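Section 4. Setting Up the Sorting Table

This section covers the table itself: the bins, the tray, the paper and the small parts that will try to leave. If you have come straight from Section 3 with parts already in your hand, put them back in their bag. Section 4 goes faster with both hands free.

4.1 Before you start

You will need the Rusau bins, the steel tray, plain white paper, a dark marker and a table with nothing else on it. A coffee cup counts as something else.

1. Push the two table sections together until the seam closes. It will still be visible. Run a fingernail across it, and if the nail catches, adjust the feet on the lower side.

2. Wipe the top with a dry cloth. Skip the polish. Polish makes small parts travel.

3. Set out the yellow bins along the left and right sides, open side up, leaving the middle of the table clear.

4. Check that every bin is empty. Run your hand along the corners as well. The 2020 Flastov inventory was off by one motor for most of a winter, and the motor was in a corner.

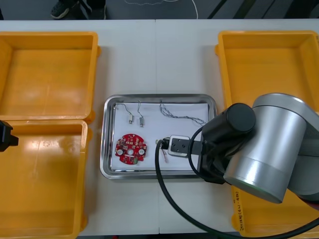
5. Write the bin label on the outer wall in dark marker, with the lot number in parentheses. Write it vertically if that's how it fits. Ankica Dimitrov, who maintains this guide, would like it noted that she has asked for larger handwriting in every edition.

NOTE: Scuffs on the bin floors are normal and don't need to be reported. Cracks do. A cracked bin goes back to Sanna with a slip describing the crack, and "cracked" is not a description.

4.2 Placing and lining the tray

1. Put the steel tray in the center, between the left and right bins. Anywhere along the seam will do. People who sort sitting down tend to like it nearer, and people who sort standing up tend to have opinions.

2. Lay one sheet of white paper in the tray. A strip of bare metal around the edge is fine. Do not fold the paper up over the rim, however tidy it looks. Parts slide under the fold and stay there.

3. Smooth the sheet flat with the side of your hand.

4. Replace the sheet at the start of each lot. A box from the Skurketholm store holds 1000 sheets, so there is no call to flip one over and get a second day out of it.

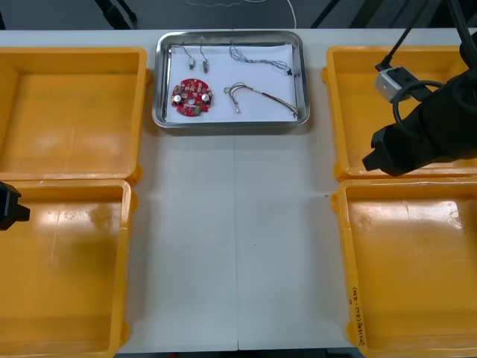 Figure 4-2. Yellow bins along both sides, paper-lined tray at the far side.

CAUTION: The tray rim is shiny and so are many of the parts. Under overhead lights the two are easy to confuse. Look twice before lifting the tray.

4.3 Laying out the parts

1. Place circuit boards on the paper first, component side up. Handle them by the edges.

2. Place motors next, with their wires free. If the wires curve up, let them. Straightening them is satisfying and breaks the solder.

3. Leave a finger's width between parts. Brunello Pagano's method, which was to pour everything out and "see what we've got," was withdrawn in February.

4. Keep anything with a cable attached away from the other cables. Two thin black wires left side by side will be one knot by lunch.

5. Never lift a part by its wire. Hold the body. This applies doubly to the little boxy metal ones, where the wire bends sharply at the top and has already been through enough.
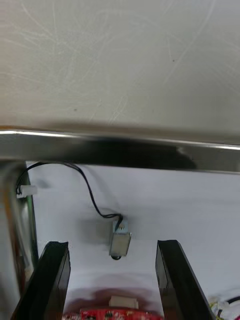 Figure 4-3. Small metal component on a thin black cable.

NOTE: If you can't identify a part, leave it on the paper and ask. Do not create a bin called "Misc." We had one. Its label was form 777, and it took Raffaele D'Amico roughly 2 weeks to empty.

4.4 Clearing down

1. Move the parts to their labeled bins, boards first.

2. Lift the paper out by two opposite corners and look underneath it.

3. Look underneath it again.

4. Wipe the tray and return it to the middle of the table, unlined.

Missing parts are reported to Natalina Bassi on the day, before the floor is swept. Continue to Section 5, Counting.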